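Grippers & End Effectors > Comparing hardware > flat jaw, handheld, small objects

Flat fingers or padded fingers for round lids?

I've been going back and forth between two sets of handheld grippers and could use a second opinion before I order more. One pair is the Dirik, plain rigid fingers with flat inner faces. The other is the Lacroix, which has soft pads that wrap a bit. My test job is jars with wooden lids: hold the lid, set it down, pick it up again, one gripper in each hand.

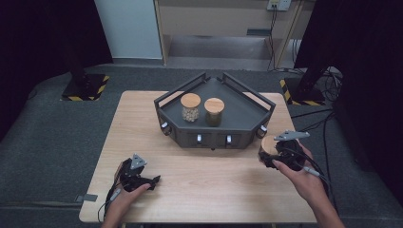 Second one is from the camera on the gripper itself, jaws open over bare tabletop.

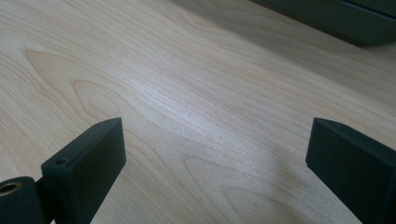 With the flat fingers I can grab a lid by its rim fine, but it likes to rotate when I bring it in at an angle. I logged 433 grabs over September and the lid twisted on me in 23 of them. The Lacroix pads twist less, but they're fat and I keep bumping the next jar over. Also my table is shiny and the gripper camera gets a big bright streak across it, so I'm wondering if that's going to bite me later when I try to track anything. Do I stick with flat fingers and add something grippy, or put up with the pads?

Booker Mercado
Stay with the flat ones and glue a thin strip of rubber on each inner face. I did this on a Detov pair and the twisting went away for me, mostly. Use 2 mm sheet, anything thicker and you lose opening width and you're back to knocking jars over. Rough up the finger first or the glue lets go – mine lasted 7 days the first time because I skipped that. For the streak, move your lamp before you touch any camera settings. I wasted an entire evening on exposure and then just turned the light to the wall.

Notdale
pads. flat fingers are fine for boxes, not for round stuff

Reply from original poster
Thanks both! Tried the rubber on one gripper so far (the right one, I do all the lids with that hand anyway) and it's a lot better at an angle. Haven't redone the full count yet. Notdale, which pads are you using? If there's a skinnier kind than the Lacroix I'd try it – the width is my only real complaint with them.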